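Undby two-drawer desk organiser, six months in

I bought the Undby organiser in November, in the sort of mood that makes a person believe a tray will change them. It cost more than I want to write down. The box promised "a home for everything", and I have been trying to find out ever since what they meant by everything.

First, what you get. There are two shallow drawers, a pen trough along the front, a letter slot at the back and a small square well in the left-hand corner that the leaflet calls the catch-all. You also get eight rubber feet, of which the organiser needs four. I have kept the spare ones in the catch-all, and they are still the only things that have ever fitted in it comfortably.

Assembly is meant to take ten minutes. It took me most of an evening, partly my fault for putting the drawer runners on back to front, and partly the fault of the leaflet, where the front and the back are drawn the same. Once the runners are the right way round the drawers slide nicely. I opened and shut them for a while and felt I had got some of my money back.

The drawers are the best part by a long way. The top one takes stamps, a stapler, spare keys and the charging leads I can't identify but am afraid to throw out. The bottom one takes A5 notebooks lying flat. Undby says the bottom drawer will hold 100 sheets of paper, and it will, provided they are A5 and you never want to get them out again in a hurry. A4 doesn't go in at all. I do see that making it wider would have made it a different product, but I'd have bought the different product.

The letter slot is where we fell out. It leans back slightly, which looks very smart in the pictures on the website and means that anything thinner than a birthday card slides down out of sight. I lost a dentist's reminder in there from January to March. My teeth are fine, no thanks to Undby.
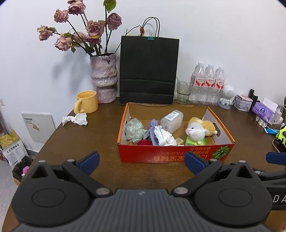
The real competition for any desk organiser is the cardboard box, and I don't think the people who make desk organisers like to dwell on this. A box costs nothing, it came with something else in it, and it never asks you to decide whether a glue stick counts as a pen. You open the top, things go in, and you can see all of them at once. A box sitting open in the middle of a brown desk, orange-red on the outside and white on the inside, with a watermelon printed at one end, is also a good deal more cheerful to look at than anything in the Undby range, which comes in grey, darker grey and something called Oat. I've used boxes for years. Their one serious fault is that they get full and then you get another box.

So I tried to be fair and compare it with the other thing I own, a Tian stacking tray that has been on the shelf in the hall since we moved in. The Tian has no drawers and no trough. It is three flat trays on four posts, it wobbles if you breathe near it, and I can find any piece of paper in it in seconds. It takes A4. It has never eaten a letter. If it had a drawer I would stop here and tell you to buy that.

The Undby does win on weight. It stays put. I have leaned on it, knocked it with a chair and once caught it with the hoover lead, and it hasn't moved. The finish has held up as well, apart from a ring left by a mug in the spring. The leaflet says to wipe marks off with a damp cloth, and the ring has now outlived two cloths.

I should mention the add-ons. There is a pen divider, a lid for the catch-all, and a riser that lifts the whole thing up so you can keep more things underneath it, at which point you own a small block of flats. I bought the pen divider. It splits the trough into four sections, all of them slightly too short for a new pencil. I sharpen them down a bit first.

Would I buy it again? For the drawers, possibly, in a sale. If you deal mostly in small, hard objects and get very little post, you'll be happy with it. If you work with full-sized paper, get the Tian and put a weight on top.

Three stars out of five. The missing two are down the back of the letter slot.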